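Masance Institute - Household Operations
Unit 4 handout: Sorting and containing soft goods
Revised 4/2/26

4.1 Scope
Soft goods are cloths, towels, covers and bags that hold no fixed shape. This unit deals with short-term containment only. Folding for long-term storage is in Unit 5, which runs in September.

4.2 Containers
An open mesh basket lets air through and lets the contents be checked from the side. A plastic bag keeps dust off but holds moisture, so damp cloths go in mesh. Translucent bags are preferred to opaque ones where the contents must be identified without opening. Printed bags are acceptable if the print leaves enough clear area to see through.

Bags and cloths are recorded as separate items, even when they share a basket. A crumpled cloth takes up more room than a folded one - allow for this when choosing the basket size. 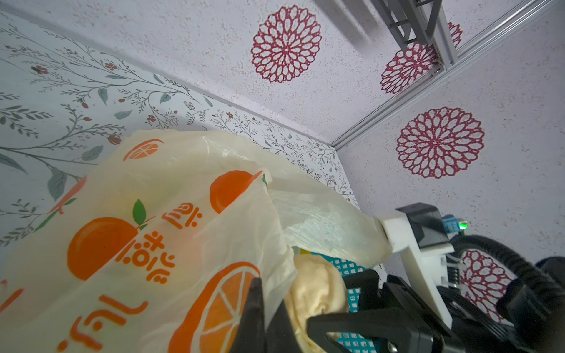 Howlader objects to the separate count and holds that a bag stored with cloths is packaging and should be left off the sheet. The unit keeps the separate count. A bag that can be used again is stock.

4.3 Worked figures
The Trerkine store listed 1,312 soft items at its last count. Of these, 171 were bags. Cloths awaiting folding came to 600. The remainder were towels and covers, listed by size on the Urnow sheet.

4.4 Practical task
Time allowed: 30 minutes. Sort the mixed load at your bench into cloths, towels, covers and bags. Flatten each bag before storing it. Label baskets on the short side, with the colour code facing out. Enter totals on the Urnow sheet and initial each line.

Reading for next session: Unit 5, sections 5.1 and 5.2.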